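Collecting demos for the mug task

11/2/23

I have been recording demonstrations again. The goal for this round is 400 usable episodes of one small arm dealing with one mug, and I am almost there. I want to write down how I do it while it is still fresh, mostly so I don't repeat my August mistakes.

The August set was called Kullatmont (I name datasets after places in a map I drew as a kid). It had 1000 episodes and it trained a policy that was bad in a very consistent way. It went to the same spot on the board every time, whether the mug was there or not. When I went back through the recordings I could see why. I had put the mug down in nearly the same place for hours, because my hand got used to it.

The new set is called Prerngate. Same arm, same wrist camera, black board on the table, and an overhead view to go with the wrist view.
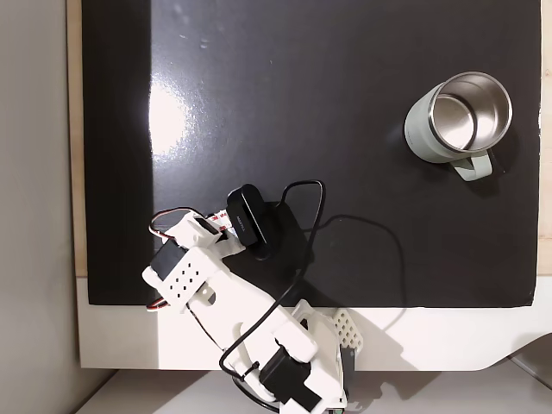 The arm and the green mug on the black board, from the overhead view.

For this set I made a list of start positions before recording anything. The script picks one and prints it, I put the mug there, and I turn the handle to whatever angle it says. Then I go back to the leader arm, do the motion once, and press a key to keep it or throw it away. I keep an episode if the motion is something I would want the policy to copy. A slow grasp is fine. A grasp where I hesitated over the mug and circled is not fine, even if it ended well, and those get deleted right away. If I leave them for later I get soft about it.

The part I spend the most time on is the handle. Ulla Seppälä read my notes on the August set and asked how many episodes had the handle facing the arm versus facing away. I had no idea. When I checked, the facing-away cases were so rare that the policy had no chance of learning them. Handle angle is now a column in the log, and the script fills the gaps before it repeats anything.
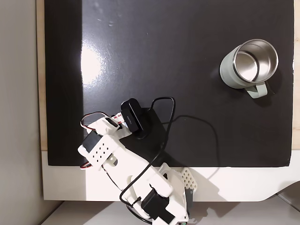 Light is the other thing. A glossy board picks up the ceiling light, and a mug with a steel inside does the same. I thought about swapping the board for felt. I decided to keep it and record at different times of day, so the glare is at least not identical in every episode. I can't say yet if that was the right call – I will train on half the set with the overhead view and half without and see what changes.

Some practical notes:

Tie the camera cable to the arm and leave slack near the wrist.

Stop after 2 hours. My demonstrations get sloppy after that and I don't notice until I watch them back.

Write the log line before resetting the mug. I lost 4 episodes to wrong labels by doing it in the other order.

Training starts once the last start positions are filled in. The first checkpoint will be tested on positions that were never on the list, with the handle turned away from the arm.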